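Rino Worktop Oil and Board Care

Sold by Pelkonen, small maker of oils and waxes for the kitchen

Rino is a clear oil for wood that comes near food: worktops, cutting boards, bread boards, rolling pins, spoons and the edges of tables. We make it in our own workshop in Esell and fill it by hand. It has no colour added and no perfume. When it is fresh it smells a little of nuts, and after two days you will not notice the smell any more.

Page last changed 2024-04-02. The old tin with the green lid is finished. The oil inside is the same.

What you get

One bottle of Rino, 200 ml, with a narrow mouth so the oil does not run out too fast. One cotton cloth. One folded sheet with the instructions, in English and Finnish. The cloth can be washed and used again, but please read the safety part further down before you put it anywhere.

The larger can of Rino has no cloth in it. Customers who buy the can usually have their own cloths, and we got many letters asking us to leave it out.

How far it goes

A new board drinks more than an old one. One bottle is enough for a normal worktop in two thin coats, with some left for the boards. Beech takes a lot. Oak takes less but shows every drop you forget to wipe, so work in small parts and go back over them. Olive wood takes nearly nothing, and a teaspoon is enough for a whole board.

How to use it

Wash the wood with warm water and a little soap and let it dry until the next day. If it feels rough, rub it with fine sandpaper along the grain. Wipe the dust away with a damp cloth and again wait for it to be dry.

Pour a small amount on the cloth, not on the wood. Rub it in along the grain. Wait 22 minutes and then wipe off everything that still stands on the surface. This is the step most people do too late. If you leave the oil there over the night it becomes sticky like syrup, and you must take it off with a scraper and start once more.

The second coat can go on the next day. After the last coat, keep water away for three days. The oil is dry to touch much earlier, but it is still soft inside the wood.

For boards, oil both faces and all the edges on the same day. A board which is oiled only on top will bend, and then it rocks on the counter when you cut. If you have a board with a groove for juice, use a cotton bud for the groove. Old oil likes to collect there. The end grain needs more than the faces, so go back to it two or three times while you are working.

When to do it again

Put a few drops of water on the wood. If they stay round, you can wait. If they sink and leave a dark spot, it is time. In our own kitchen the boards get oil once in the month and the worktop two times in a year, in spring and in November, when the heating is on and the air gets dry.

Please do not put oiled wood in the dishwasher. We get this question every week. The oil does not survive it and the glue in the board does not like it either.

Stone next to wood

Many kitchens now have both, a stone counter with wood around it or a wooden board that lives on top of marble. Rino is not made for stone. If it drops on marble it can go in and leave a darker spot that is difficult to remove. Lay down old newspaper or baking paper before you begin, and move the boards to another table if you can. 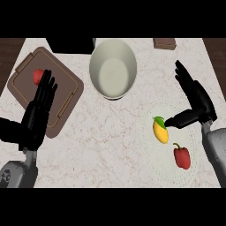
If you did spill, wipe at once with dry kitchen paper. Then use a little mild washing-up liquid in warm water, rinse and dry. Do not use vinegar or lemon, which many people take for every kind of spot. The acid eats the polish on marble and the dull place stays also after the oil is gone. For stone we sell another product, Mundik, a plain soap without acid. It is for daily cleaning and it will not take out an old oil mark.

Fruit and tomatoes should not stay cut on marble for the same reason. Use the board for them and rinse the board after.

Safety

Cloths with oil on them can become hot by themselves when they lie in a heap, and they can start to burn. Please take this seriously. Lay the used cloth flat outside to dry, or put it in a glass of water with a lid until you can throw it away. Wash a cloth only after it was in water.

Rino contains walnut oil. Do not use it if someone in the house has an allergy to nuts. We do not at the moment have a version without nuts, but we are testing one and will write it on this page when it is ready.

Keep the bottle closed, in a dark cupboard, away from small children. An open bottle is good for one year. A skin on top of the oil means that air came in. You can lift the skin away and use the oil under it if it is still clear.

Washing the cotton cloth

95 degrees, without softener. It will get a yellow tone and it will keep it.

Sending and returns

We send from Esell two times in the week. Bottles go in a paper box with no plastic inside. If a bottle comes broken, keep the box and write to us within 60 days, and we will send a new one. Unopened bottles can be returned in the same time. Opened bottles we cannot take back, but write to us anyway if the result is not good, and tell which wood you have and how long you waited before you wiped. Mostly we can find out what went wrong.

Goes together with: Mundik stone soap, Rino wax for spoons, cotton cloths without bottle.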